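Jaanus Jaunzems: «Doblar es una forma educada de aplazar»

Una conversación sobre camisetas, mesas blancas y el arte poco reconocido de hacer rollos con la ropa

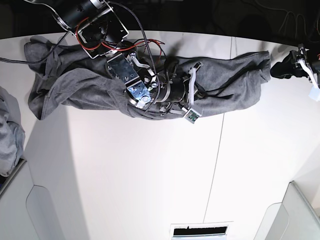
Jaunzems lleva once años enseñando a la gente a guardar su ropa y todavía le molesta que le llamen experto. «Experto es el que sabe de vinos», dice. «Yo sé de calcetines.» Lo dice mientras aparta mi chaqueta de la silla donde la he dejado y la cuelga, sin preguntar, en un perchero que yo no había visto. La entrevista empieza ahí, conmigo ligeramente avergonzado.

Su taller se llama Nunska, una palabra que según él no significa nada en ningún idioma y que eligió porque el dominio estaba libre. Lo abrió con Sushil Bhatia, antiguo encargado de almacén en Allell, una cadena de ropa básica en la que, cuenta, aprendió a doblar 140 camisetas en un turno y a odiarlas todas por igual. Allí se doblaba en cuadrado, con una tabla de plástico. «La tabla es para tiendas», explica Bhatia. «En la tienda la camiseta tiene que gustarle a un desconocido. En tu casa ya la has comprado, no hace falta seducir a nadie.»

De esa idea sale el método, si es que puede llamarse así, porque los dos se resisten a la palabra. Consiste en extender la prenda sobre una superficie lisa, meter las mangas hacia dentro, alisar con el antebrazo y enrollar desde el bajo hacia el cuello. Lo que queda es un cilindro que cabe de pie en un cajón. Le digo a Jaunzems que eso lo hacía mi abuela para ir al pueblo.

«Su abuela y cualquiera que haya hecho la mili», responde. «Nosotros cobramos por recordarlo.»

Le pregunto por las superficies, que es donde se pone serio. Detesta doblar encima de la cama. La cama se hunde, la tela se hunde con ella y uno acaba enrollando también un trozo de edredón. Él prefiere una mesa blanca y mate, porque en el blanco se ve cada arruga y porque el brillo, dice, disimula. Durante un tiempo trabajó en una mesa de cristal que le regaló un cuñado. «Veía mis propias rodillas todo el rato. Así no hay quien se concentre.»

El algodón gris jaspeado merece capítulo aparte. Es el tejido con el que empiezan todos los alumnos y, según Bhatia, el más traicionero: perdona las manchas pequeñas, esconde el polvo y luego te enseña un pliegue mal hecho como si fuera una cordillera. El error habitual es apretar mucho por un lado y nada por el otro. Sale entonces lo que en Nunska llaman «la longaniza», un rollo largo, afinado en una punta y amontonado en la otra. Jaunzems no lo considera un fracaso. «La longaniza es el primer borrador. Se desenrolla y se vuelve a empezar, que tampoco estamos operando a nadie.»

¿Y los que se rinden? Hay bastantes. El curso dura 4 sesiones y la tercera es la peor, la de las sábanas bajeras. Bhatia confiesa que él mismo guarda la suya hecha una bola, detrás de las toallas, y que su socio lo descubrió en septiembre y tardó un tiempo en volver a hablarle con normalidad. Jaunzems lo niega. Después de una pausa admite que fueron dos tardes.

Hablamos también de dinero, tema que ninguno de los dos dobla demasiado bien. Stellora, una marca de cajoneras, les ofreció 2.000 euros por poner su nombre a una línea de separadores. Dijeron que no, por dignidad, y luego que sí, por el alquiler, y para entonces la oferta ya había caducado. Les queda una muestra en el taller. La usan para los bolígrafos.

Con Pant, una lavandería de barrio, les ha ido mejor. Les mandan las prendas que nadie recoge y ellos las aprovechan para las clases. Según el cuaderno de Bhatia han pasado por allí 816 piezas, entre ellas una toga de juez y un disfraz de langosta. La langosta se enrolla sorprendentemente bien, salvo las pinzas. La toga sigue colgada en el pasillo por si aparece el juez.

Le planteo la objeción que le hará cualquiera que tenga hijos, trabajo o simplemente sueño: ¿para qué? La camiseta va a salir del cajón mañana, se pondrá, se lavará y habrá que enrollarla otra vez. Jaunzems me mira como si acabara de descubrir la rueda.

«También se friegan los platos», dice. «Doblar es una forma educada de aplazar. Mientras enrollas una camiseta no contestas correos ni llamas a Hacienda. Y al final tienes una camiseta enrollada. De los correos no puedo decir lo mismo.»

Antes de irme, Bhatia insiste en que lo intente. Me da una camiseta y me corrige el codo dos veces. El resultado tiene cierta caída hacia la izquierda. Él lo coloca de pie en el cajón, lo mira inclinarse despacio y le arrima otro rollo para sujetarlo.

«Con vecinos aguanta», dice, y me trae la chaqueta.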